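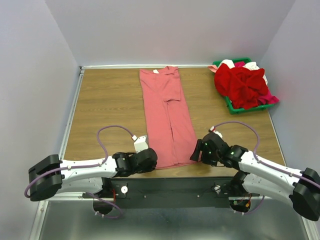 Figure 8.1 A two-arm folding cell with a pair of trousers laid out between the grippers. The purple cables loop above each arm.

Chapter 8
Cable Faults and Unplanned Motion

Most faults in a small robot cell do not begin in the motors or in the program. They begin in the wiring. A cable that moves with an arm bends every time the arm bends, and after enough cycles a wire inside it breaks or a plug works its way out of its socket. The outside of the cable may look the same as it did on the first day.

This chapter is about what happens next. It starts with a fault at Drunstead, a small laundry automation shop where two arms folded clothes on a tabletop much like the one in Figure 8.1. The cell had completed 1,292 folds without a stop. On the next one, the left arm lost its gripper signal for less than a second, in the middle of a lift. The controller did what it had been told to do with a missing signal: it kept the last value it had received. The last value said the gripper was open. The arm therefore tried to grasp again while it was already holding cloth, and the right arm, which was waiting for its partner, pulled. The garment tore along a seam and the left wrist was driven into the table.

The technician on shift, Yaroslav Palamarchuk, pressed the emergency stop and both arms went limp. He then reached in to free the cloth. The left arm, with no brake on its shoulder joint, dropped onto the back of his hand. The injury was a bruise, but the report listed it as the more serious of the two events, and we will treat it the same way.

Three separate weaknesses were found:

The loop of cable at the wrist was too short. It went tight whenever the arm reached toward the back of the table.

The controller had no time limit on old data. A reading could be used long after it had stopped being true.

The stop procedure said nothing about an arm falling when power was removed.

Any one of these could have gone unnoticed for years. Section 8.1 covers cable routing, bend radius and strain relief. Section 8.2 covers stale signals and how a watchdog timer catches them. Section 8.3 deals with stored energy — gravity, springs and compressed air — and what to check before putting a hand inside a cell.

Before You Read

Look again at Figure 8.1 and follow each cable from the gripper back toward the shoulder. Note where it is held and where it is free to move. Make a sketch and mark the places where you would expect wear. You will need the sketch for Exercise 11.

Terms to know: strain relief, service loop, stale data, watchdog timer, stored energy, safe state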